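엔드사이드 견학기: 그리퍼 두 종류를 비교해 보고 왔습니다

2025년 12월 29일, 로봇 그리퍼와 제어기를 시험하는 엔드사이드(Endside)의 공개 행사에 다녀왔다. 우리 팀은 내년 5월까지 소형 물품을 옮기는 양팔 작업대를 하나 꾸려야 하는데, 아직 그리퍼를 정하지 못했다. 카탈로그 수치만으로는 판단이 서지 않아 직접 보고 오기로 했다. 팀에서는 나와 제어 담당 동료가 갔다.

접수는 1층에서 했다. 이름표와 일정표를 받고 2층으로 올라가면 바로 시험실이다. 오전에는 실물 시연, 오후에는 시뮬레이션 비교와 질의응답이었다. 안내는 그리퍼 평가를 맡고 있는 Jeanine Vermeulen 씨가 했다. 설명은 영어였고 통역이 붙었다. 슬라이드는 거의 쓰지 않았고 대부분 장비 앞에 서서 이야기했다.

오전 시연

비교 대상은 퍼키어(Perkier)와 아쿠냐(Acuña)였다. 둘 다 손가락이 두 개인 전동 평행 그리퍼다. 퍼키어는 손가락이 가늘고 몸체가 짧다. 아쿠냐는 몸체가 길고 손가락 끝에 교체용 패드를 끼운다. 같은 팔에 번갈아 달아서 상자, 천 주머니, 얇은 책자를 집어 옮기는 과정을 보여 주었다.

상자에서는 차이를 느끼지 못했다. 천 주머니는 아쿠냐가 나았다. 패드가 천을 누르면서 잡아 주기 때문에 들어 올린 뒤에도 위치가 크게 변하지 않았다. 퍼키어는 힘을 낮게 설정하면 천이 미끄러졌고, 힘을 올리면 주름이 심하게 잡혔다.

책자는 반대였다. 바닥에 납작하게 놓인 책은 손가락을 밑으로 넣을 틈이 거의 없다. 퍼키어는 가는 손가락으로 모서리를 살짝 들고 들어갔다. 아쿠냐는 패드 두께 때문에 책을 밀어내는 경우가 있었고, 한 번은 작업대 끝까지 밀고 가서 담당자가 정지 버튼을 눌렀다. Vermeulen 씨는 얇은 물체용 패드가 따로 있지만 오늘은 기본 패드로만 비교한다고 했다. 조건을 맞추려면 그게 옳다고 본다.

패드 교체도 해 봤다. 나사 2개를 풀고 새 패드를 끼운 뒤 다시 조이면 된다. 공구 하나로 끝나고, 장갑을 끼고도 할 만했다. 다만 교체 후에는 손가락 영점을 다시 잡아야 한다. 현장에서 작업자가 자주 바꿔야 한다면 이 과정이 번거로울 것 같다.

제어기

제어기는 프랑빌(Pranville)이라는 제품 하나로 통일되어 있었다. 그리퍼를 바꾸면 설정 파일을 불러오고, 팔 끝 무게와 공구 중심점을 다시 넣는다. 화면 구성은 단순한 편이다. 동료는 양팔을 한 화면에서 정지시킬 수 있는 점을 좋게 봤다. 나는 기록 기능이 더 눈에 들어왔다. 집기를 실패하면 그 전후의 손가락 위치와 전류값이 자동으로 저장된다. 우리 쪽 장비는 아직 이 작업을 수동으로 하고 있다.

불편한 점도 있었다. 설정 파일 이름이 모두 비슷해서 시연 중에 담당자도 다른 그리퍼의 파일을 불러온 적이 있다. 경고창은 떴지만 내용이 오류 번호뿐이었다. 번호 목록은 별도 문서에 있다고 한다.

점심

구내식당에서 먹었다. 메뉴는 비빔밥과 카레였고 비빔밥을 골랐다. 같은 테이블에 앉은 분들은 물류 쪽에서 왔다고 했는데, 그리퍼보다 카메라 배치에 관심이 많았다. 주차는 건물 뒤편에 할 수 있지만 자리가 적다. 대중교통으로 가는 편이 낫다.

오후 시뮬레이션 비교

오후에는 자리를 옮겨 시뮬레이션 화면을 봤다. 엔드사이드는 그리퍼를 실물 팔에 달기 전에 같은 동작을 시뮬레이션에서 먼저 돌린다. 이번 비교에서 돌린 횟수는 총 2,457회이고, 이 가운데 339회가 집기 실패로 분류되었다고 한다. 실패는 다시 7가지 유형으로 나눈다. 물체를 밀어낸 경우, 들어 올리다 놓친 경우, 손가락이 바닥에 먼저 닿은 경우 등이다. 그리퍼별 실패율은 아직 정리 중이라며 공개하지 않았다. 아쉬운 부분이다.

작업대 배경은 흰 상판에 목재 가구를 둔 실내로 되어 있었다. 산업용 작업대가 나올 줄 알았는데 집 안에 가까운 환경이었다. 물체는 검은 책처럼 표면이 어두운 것을 섞어 쓴다. 밝은 상판 위의 어두운 책은 윤곽이 잘 잡히지만, 그림자가 겹치면 경계를 잘못 잡는 일이 생긴다고 했다. 그래서 조명을 바꿔 가며 그림자 조건도 함께 시험한다.

이 설명은 우리에게 도움이 되었다. 우리 작업대도 상판이 밝은 색이고 조명이 위에 있어서, 팔이 움직일 때마다 그림자가 물체 근처를 지나간다. 지금까지는 인식 오류를 카메라 노출 문제로만 생각하고 있었다. 돌아가면 조명 위치부터 바꿔 볼 생각이다.

질의응답에서는 시뮬레이션과 실물의 차이에 관한 질문이 많았다. Vermeulen 씨는 단단한 물체는 비교적 잘 맞고, 천처럼 모양이 변하는 물체는 아직 실물 시험을 우선한다고 답했다. 마찰 계수를 어떻게 정하느냐는 질문에는 패드 재질별로 직접 측정한 값을 쓴다고 했다. 측정값을 받을 수 있는지 물었더니 담당 부서에 메일로 요청하라고 했다.

우리 쪽 판단은 아직 반반이다. 다루는 물건이 얇은 상자와 책자 위주라면 퍼키어가 맞고, 천 포장이 늘어나면 아쿠냐를 다시 봐야 한다. 얇은 물체용 패드를 단 아쿠냐를 따로 시험해 보고 싶어서 대여 가능 여부를 문의해 두었다.

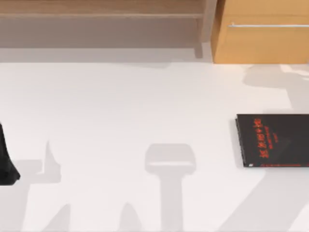
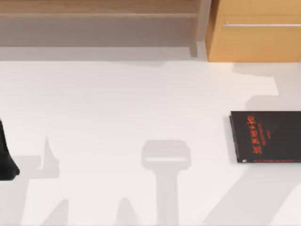
시뮬레이션 화면 두 장. 흰 상판 오른쪽에 검은 책이 있고 회색 그림자가 여러 개 드리워 있다.

대여 문의에 대한 답은 다음 달에 받기로 했다. 가격표는 현장에서 받았지만 외부 공유가 안 된다고 하여 여기에는 적지 않는다.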